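Fekville Library opens short story prize to new writers

Fekville Library is inviting entries for a new short story prize, open to anyone over 16 who lives, works or studies in the town and has not yet had a book published.

Stories may be up to 900 words long and on any subject. The winner will receive a set of books from the Bhardwaj Bookshop, and 20 shortlisted stories will be printed in a paperback by Rukent Press, a small publisher based in Volton.

The prize follows last year's open reading evenings, when local people sent in 129 pieces to be read aloud. Many of the writers asked for somewhere to send finished work, and the library agreed to run a competition with a printed book at the end of it.
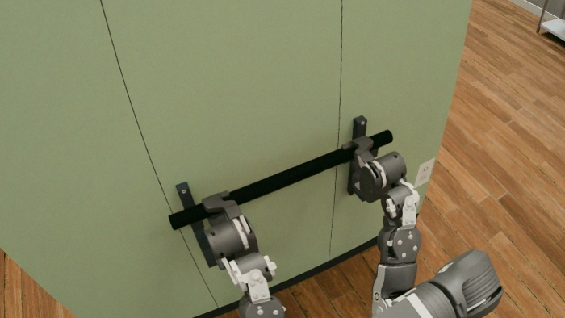 Entries can be handed in at the front desk or sent by email until the end of August. Each writer may send one story, typed, with the name and contact details on a separate sheet – stories are read without names attached. Entry is free.

The library will also hold 6 drop-in sessions for people who want help with a draft. These start at 6pm in the reading room and there is no need to book. Bring a printed copy if you can.

The shortlist will be put up in the library in October. Copies of the paperback will be available to borrow from all branches, and on sale at the Bhardwaj Bookshop.

Entry forms and full rules are available from the front desk.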